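Print this page | E-mail this page

Flinden: Cast Changes for the Third Season
Speaker notes, afternoon session, Rundau Television Forum

Slide 1. Welcome the audience on behalf of the program office. State that the talk covers confirmed casting only.
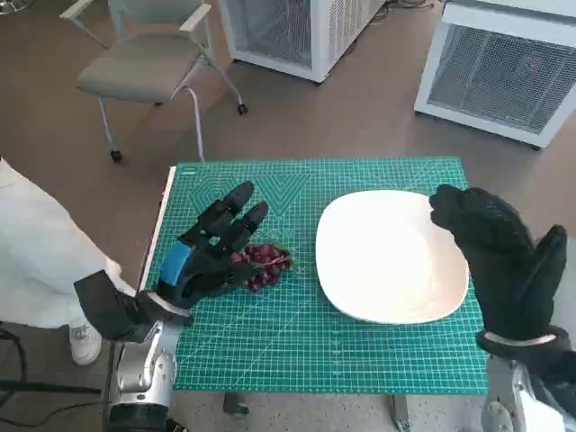
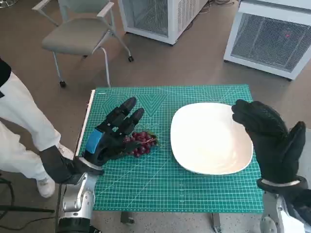

Grapes on the cutting mat, two views.

Slide 2. Hye-jin Wang leaves the series after two seasons as Inspector Huang. Her contract ended in September and was not renewed, by mutual agreement. The character is transferred to another district and may return as a guest.

Slide 3. Szu-yu Chiang joins the regular cast as the new inspector. The casting office received 648 submissions for the part and heard 102 readings. Pause for the audition clip.

Slide 4. Chin-lung Kong moves from recurring to regular status. His storyline with the harbor unit opens in the second episode. Please do not discuss the finale.

Slide 5. Viewer response. The studio received 3,000 letters and messages after the departure was announced. Read the two selected excerpts, then give the floor to Sum-yee Shek, head writer.

Slide 6. Questions. Refer all inquiries about a spinoff to Yu-ting Hsu in the press office. Scheduling has not been settled.

Contact the press office | Copyright Rundau Television Forum. All rights reserved. | Back to top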